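Protokoll Abteilungsversammlung American Football
2. Februar 2022, Vereinsheim, Beginn mit Verspätung (Beamer)

Anwesend: Abteilungsleitung, Trainerstab Herren und U19, Zeugwart, Spieler laut Liste. Liste liegt im Büro.

TOP 1 Protokoll der letzten Sitzung
Keine Einwände. Genehmigt.

TOP 2 Rückblick Saison
Herren: 8 Spiele, Bilanz bekannt. Laufspiel gut, Passverteidigung nicht. Trainer sieht Hauptproblem bei den dritten Versuchen, zu viele Strafen vor dem Snap. Widerspruch aus der O-Line, längere Diskussion, kein Ergebnis.
U19: zwei Siege, beide zuhause. Kader dünn, vor allem Linebacker. Probetraining im Februar, Flyer an die Schulen muss noch raus.

TOP 3 Testspiel gegen Grirkov
Anfrage liegt vor. Wir würden auswärts spielen, Bus nötig. Angebot Privar eingeholt, zweites Angebot fehlt noch. Schiedsrichter stellt der Gastgeber. Offen, ob deren Platz bis dahin bespielbar ist, angeblich Probleme mit der Drainage. Abstimmung: dafür, zwei Enthaltungen. Abteilungsleitung sagt zu, vorbehaltlich Buskosten.

TOP 4 Ausrüstung
Helme müssen zur Prüfung, Frist nicht verpassen wie letztes Mal. Rechnung Woltia für Shoulderpads und Dummies: 2808 Euro, sachlich richtig, wird bezahlt. Lieferung war unvollständig, Kinnriemen fehlen, Zeugwart reklamiert. Wer noch Leihausrüstung zuhause hat bitte abgeben, auch verschwitzt. Lieber gewaschen.
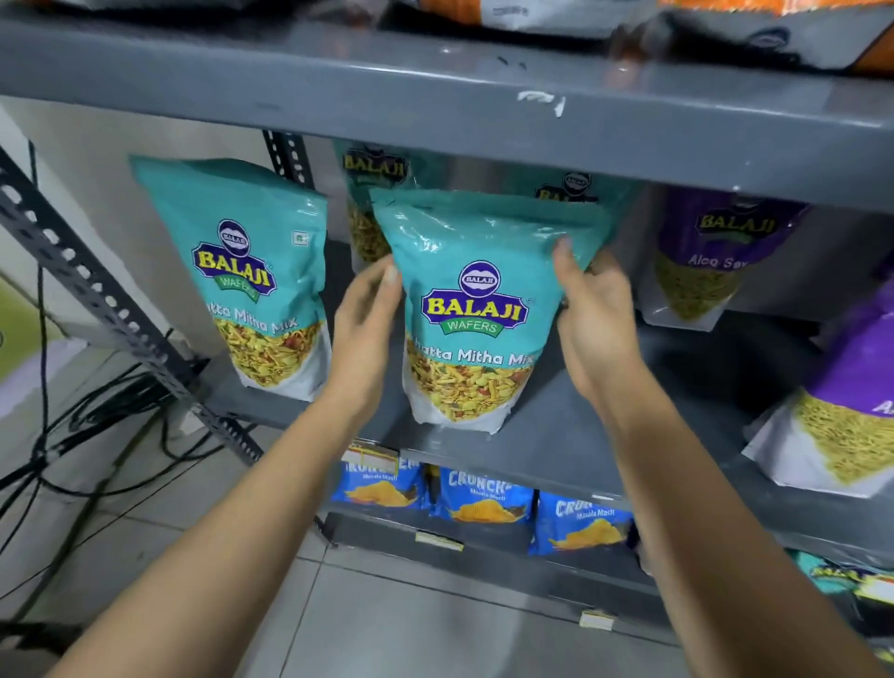 Trikots: Auswärtssatz hält noch eine Saison, Nummern lösen sich aber teilweise. Pruvost kann nachflocken, Preis pro Stück wird erfragt. Neuer Satz erst wenn Sponsor fest zusagt. Vorschlag schwarze Hosen zu beiden Sätzen, wird vertagt.

TOP 5 Trainingszeiten
Halle bis Ende des Monats wie gehabt, danach raus. Flutlicht auf Platz 2 geht nur halb, Stadt ist informiert, keine Antwort. Notfalls früher anfangen, für die Schichtarbeiter schlecht. Fußball will den Platz am Freitag länger, wir geben nichts ab. Abteilungsleitung spricht mit denen.
Kraftraum: Hanteln wegräumen!! Kam schon letztes mal.

TOP 6 Heimspieltag
Kettencrew gesucht, bisher zu wenig Meldungen. Einweisung vor dem ersten Heimspiel. Grill läuft wieder über die Eltern der U19. Ansage am Mikro offen. Eintritt bleibt gleich, Antrag auf Erhöhung abgeleht.

TOP 7 Verschiedenes
- Spielerpässe: Fotos fehlen bei mehreren, ohne Foto kein Pass
- Coronaregeln in der Halle gelten weiter, Nachweis mitbringen
- Playbook nicht in der großen Chatgruppe posten
- Schlüssel Geräteraum weiter verschwunden

Nächste Sitzung: Termin kommt per Mail.

Für das Protokoll: Schriftführung Abteilung Football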